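Home | Classes | Folding Club | FAQ | Find Us

Print this page | E-mail this page

Folding Club: Your Questions

We love getting questions about folding! These come up most often, and if yours isn't on the list, send it in.

Do I need to bring my own clothes?

Yes please, and bring the awkward ones! Seven tops is plenty for a first evening. Anything with gathers, a stretched neck or a hem that won't lie straight is great practice, and you get to take it home folded.

What kind of table works best?

Any flat table you can stand at. People worry that a round one won't do, but I fold on a round table all the time and really like it (you just walk to wherever the shirt wants you to be). Push plants and cups to the far side first and you'll have plenty of space. A bed is fine in a pinch, though the shirt sinks in and your edges go soft.

How do I start a T-shirt that's all bunched up?

Find the shoulders! Everything else follows from those two points. Pick the shirt up, give it one good shake, lay it down with the neckline away from you and the hem toward you, then smooth from the shoulders down. Don't fold anything until both sleeves are lying out flat.

From a pink heap to a pink T-shirt laid out flat, it's all the same starting point:
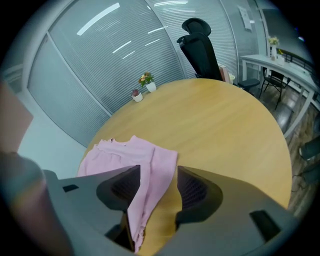
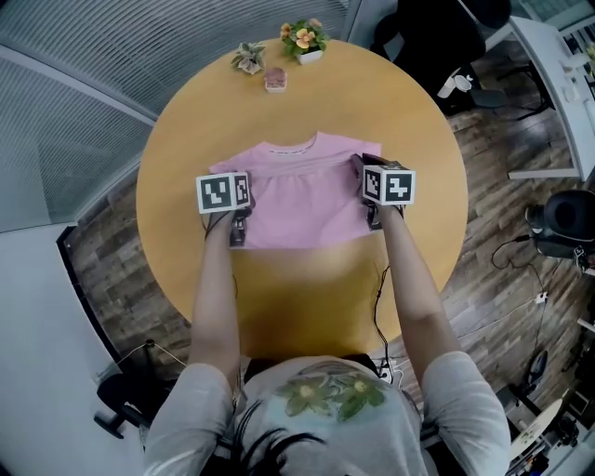

Ludivine Ferrand wrote in to say that she does her smoothing from the middle outward instead, and that on tops with a yoke seam she lines up the seam first and lets the gathers fall where they like. She asked whether we'd try it in class. We did, in March, and half the group has switched over!

Should gathers be pressed flat before folding?

I leave them alone. Pat them gently so they all run the same way and fold the sides in over them. Pressing puts creases where you don't want any.

How big should the finished fold be?

Measure your drawer, then subtract a little. Mine are 13 inches deep inside, so I stop at a width that lets two stacks sit side by side. The Kallano baskets we keep in class are 14 inches across and take the same fold.

Can I stand my shirts up on edge?

Oh, absolutely! Fold in thirds from the hem, and if the shirt stands by itself on the table it will stand in the drawer. Very thin cotton flops over, so roll those.

Can kids come along?

They can, and they're often faster than we are. Let them start with washcloths and move up to T-shirts.

Contact: Pustton Folding Club, 82 Lernov Street
© August 2023 Pustton Folding Club
Back to top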